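Konbridge 自习室 常见问题
首页 > 使用说明 > 常见问题
更新日期：2024年5月25日

本页适用于 Konbridge 主馆和 Trondstead 分馆。两馆规则不同的地方会在条目里写明，没有写明的按同一规则执行。页面上查不到的问题，请在预约系统里点“留言”，前台上班时间内回复。

【预约与入馆】

怎么预约座位？
在预约系统里选馆、选日期、选时段，再在座位图上点一个空座，付款后座位即保留。座位图上灰色为已订，白色为可订，带斜线的为维修中。系统里的座位号和桌角贴的号码一致，前面的字母代表区域：A区为静音区，B区为键盘区，C区为讨论区。Trondstead 分馆没有A区。

最早可以提前几天订？
普通用户提前6天，月卡用户提前20天。每天零点放出新的一天。考试季座位紧张，建议设好提醒。

一次最少订多长时间？
主馆最少两小时，分馆最少一小时。时段之间可以连着订，中间不用重新签到。

迟到了座位还在吗？
从时段开始算起，座位保留20分钟。超过后系统自动释放，费用不退，但如果当时没有别人订走，可以到前台恢复一次。每个账号每个月能恢复两次。

怎么签到？
到馆后用手机上的动态码在门口机器上扫一下，门开即为签到成功。动态码每分钟刷新，截图无效。手机没电时可以到前台报账号后四位，由前台人工签到。分馆晚间没有前台，请提前充好电。

可以替别人签到吗？
不可以。替签到的两个账号各停用一周。

可以带朋友进来坐一会儿吗？
A区和B区不可以。C区的讨论间按间收费，一间最多坐6人，只要有一人完成预约即可，其余的人进门时登记。登记时写手机号，不需要证件。

迷路了，主馆到底从哪个门进？
主馆在 Skemthorpe 楼二层。导航一般会把人带到临街的正门，正门进去以后右手边是健身房的电梯，那部电梯不停二层。请走左手边的楼梯，或者绕到楼后面坐货梯旁边那部小电梯。楼后门晚上九点以后要按门铃。

【费用与退款】

有哪几种卡？
次卡、十次卡、月卡、季卡。次卡按时段计费，价格显示在座位图上方。十次卡买后半年内有效。月卡从第一次签到那天起算，不按自然月。季卡每年九月和三月各开放购买一次，其他时间系统里看不到这一项。

储值有优惠吗？
一次储值满1000元，送一张十次卡；一次储值满2000元，送一张月卡，另外寄存柜免费用到余额用完为止。分几次存加起来达到这个数的，不合并计算。赠送的卡可以转给别人，储值余额不可以转。

退款怎么算？
时段开始前两小时以上取消，全额退回余额。两小时以内取消，退一半。已经签到的不退。月卡用过以后要退的，按已经过去的天数折算，再扣一笔手续费，手续费标准写在购卡页面的最下方。赠送的卡不折现。

退到余额里的钱能提现吗？
能。在“我的—余额—提现”里申请，原路退回。用银行卡付的会慢几天。

能开发票吗？
能。储值时开一次，之后用余额订座不再重复开。抬头填错的，当月可以作废重开，隔月只能红冲，需要把原发票信息发到留言里。

学生有折扣吗？
月卡和季卡有。上传学生证有字的那一页，审核通过后价格自动变。次卡没有学生价。毕业那年折扣保留到九月底。

【座位与设备】

静音区到底要多安静？
不能打电话，不能外放，不能用机械键盘，翻书和写字正常进行。笔记本自带键盘可以轻打，但如果隔壁的人提出来，请换到B区，前台会免费给您换座。鼠标请用静音款，忘了带的可以在前台借，押金退还。

键盘区可以开线上会议吗？
可以听，不能说。要说话请订C区的电话间。电话间半小时一格，门上有时间显示，到点灯会闪。

桌子有多大？
A区和B区为单人桌，够放一台笔记本加一本摊开的大开本教材。要画图的请订靠窗那排，桌面更宽，但是下午有日晒。遮光帘可以自己拉，遮到邻座时请先问一句。

插座够用吗？
每个座位两个三孔插座，一个USB口。不要自己带拖线板。电热杯、电暖器、卷发棒都会跳闸，跳闸以后整排断电，请不要使用。

无线网密码在哪里？
签到成功后手机上会弹出来，每天换。网速慢的时候可以试试连名字后面带“5G”的那个。馆内屏蔽了下载软件的端口，看网课不受影响。

打印机怎么用？
打印机在B区入口。文件发到打印邮箱，回到机器上输入收到的取件码。黑白按页收费，彩色只有主馆有。卡纸了请叫前台，不要自己拉后盖，上一台的后盖就断在这里。

寄存柜怎么租？
寄存柜用的是 Erdem 柜锁，按月租，密码自己设。大柜能放一个双肩包，小柜只能放书。到期后三天没有续租，前台会清空柜子，东西装袋保管到月底。柜里不要放食物。

空调太冷可以调吗？
每个区由前台统一控制，白天固定一个温度。怕冷的请避开座位图上标了雪花符号的位子。前台有毯子可以借，用完放回筐里。

分馆的灯为什么有时候会暗？
分馆晚十一点以后自动降一档，桌上的台灯可以单独开，旋钮在灯杆下面。

【占座与纪律】

中途可以出去吃饭吗？
可以。在系统里点“暂离”，每个时段可以暂离一次，一小时以内回来。连订两个时段的可以暂离两次，不能合并成一次两小时。暂离期间贵重物品请带走或锁进柜子。

有人坐了我的座位怎么办？
请先让对方看一下他的座位号，多数是看错了字母。仍然解决不了的找前台，分馆晚间请打墙上贴的电话。

违规会怎样处理？
第一次提醒，第二次停用三天，第三次停用一个月。记录每年九月清零。对处理有意见的，可以在留言里申诉，附上当天的时段和座位号。

馆里有监控吗？
走道、门口和寄存柜前有，座位正上方没有。录像保留期满后自动覆盖。丢了东西请尽早告诉前台，拖久了就查不到了。

捡到东西交到哪里？
交到前台。晚间没有前台的时候，放进门边的失物箱，箱口只进不出。水杯和雨伞保留一个月，证件和耳机保留的时间更长，领取时说出特征即可。

【饮食与离场】

可以带水进来吗？
可以，带盖的都行。敞口杯只能在C区用。饮水机在楼梯口，冷热两个龙头，热水那个要先按住锁再压把手。

可以吃东西吗？
A区和B区不可以。C区可以吃小包装的零食，味道重的和带汤的请到楼下。外卖不能送上二层，请放在一层货架上自取，货架按门牌号分格，拿之前看一眼单子。

用完C区要收拾到什么程度？
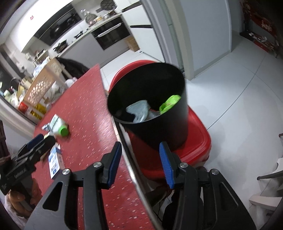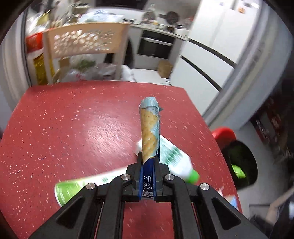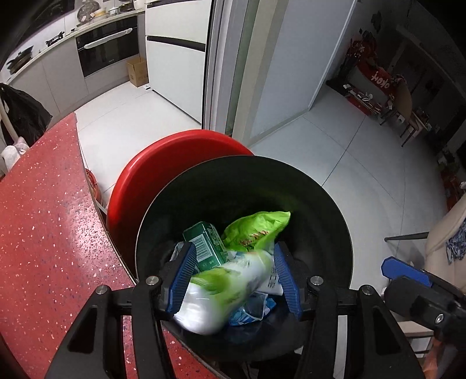 C区讨论间的整理时间算在预约时段之内，请在结束前留出几分钟，把椅子推回原位，白板擦掉，门打开。下一组到了而房间没有让出来的，超出部分按半小时加收。零食包装和饮料瓶不要留在桌上，也不要塞进抽屉，像最后一张图里那样，包装盒、零食袋和瓶子都可以丢进圆形的黑色垃圾桶。瓶里有剩水的先倒进楼梯口的水池，再把盖子拧上。桶满了请告诉前台换袋，不要堆在桶边。桌面有油渍的，湿巾在白板下面的盒子里。

忘了签退怎么办？
时段结束时系统会自动签退，不另收费。提前离开的最好手动签退，剩下的时间够一个最小时段的话，会放给别人订，订出去以后退您一半的钱。

最晚可以待到几点？
主馆晚十一点关门，分馆通宵。通宵时段只对月卡和季卡用户开放，进门以后到早上六点之间，如果出去了就要重新扫码。

节假日开门吗？
春节期间主馆关闭，分馆照常。其他节假日两馆都开，前台上班时间会缩短，具体看系统首页的通知栏。

账号换手机号怎么操作？
旧号还能收短信的，在“我的—设置”里自己换。旧号已经停用的，请带卡片购买记录到主馆前台办理，分馆办不了。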